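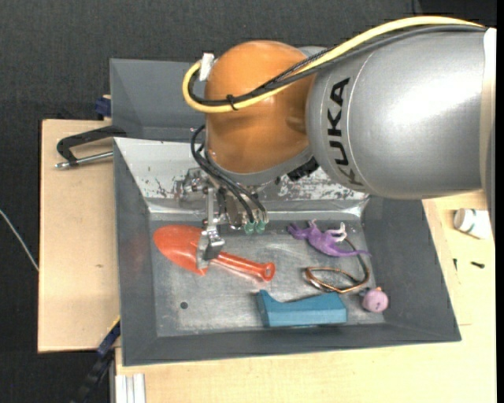
Abena reckons it was the neighbour's ute all along, and the cops just haven't got round to saying so. Told me that at half seven this morning, before I'd got the kettle on. She'd had it from the chemist. I said the chemist has it from the bakery and the bakery has it from me, so.

Day 4 of the Womley break-ins. Or four days since the first one we know of, the Skareo depot, side door levered off and the petty cash gone and a pallet of copper fittings. Then the servo. Then poor old Bonsu's, which is the one that's got everyone going, because they were asleep upstairs.

Went past Bonsu's on the way in. Tape's down. Sheet of ply over the window and someone has written OPEN on it in texta, which is very them. Bought a loaf I didn't need. She doesn't want to talk about it, talked about it for ten minutes. Till drawer gone, the whole drawer, and 122 dollars in the charity tin. It's the tin she's wild about. He heard a bang at ten past three and thought it was the compressor. Went back to sleep! Now he can't sleep at all.

Constable came by work at eleven. Young, sunburnt, nice manners. Wanted to know did we have anything pointing at the street. Told him the one over the roller door hasn't recorded since October, boss keeps saying he'll ring Eveo about it. He wrote that down quite slowly. I felt bad, as if I'd left the door open myself. Boss rang Eveo at five past eleven.

He asked about the ute as well, so Abena may be onto something, dammit. White, tray back, one tail light. Did I remember it. I said there's 70 of those between here and the highway. He said yes, that was the trouble.

What I didn't say, and only thought of after: I did hear something Skareo night. Up with my hip, must of been two-ish, and a motor idling down by the creek end. Idling a good while. No lights that I could see but I wasn't looking, was I, I was hunting for the heat pack. Is that worth ringing up about? Feels like nothing. Card's on the fridge. Will ring tomorow.

Later. Rang. Different one answered, a woman, very brisk, took it all down and asked was it diesel. Yes, diesel. Hadn't known I knew that until she asked. Gave me a reference number which I wrote on the back of the rates notice and must not throw out.

Meeting at the hall at six. Packed, no chairs left, stood by the urn. Sergeant gave a talk, lock your sheds, take your keys inside, don't go chasing anyone. Bloke up the back wanted to know about patrols and wouldn't be told. Somebody's put up a reward, 2000, won't say who. Abena Nutsugah says she knows who. Course she does.

No arrests. "Following several lines," he said, twice. Abena leaned over and said one of those lines better be a ute.

Home by eight. Put the bolt on the back door, first time in years, had to get the oil out for it. Bike in the laundry. Checked the windows, checked them again. Dog no use whatever, asleep on my good jumper.

Soup. Hip bad. Ring Mum re weekend, return the ladder, ask boss what Eveo said.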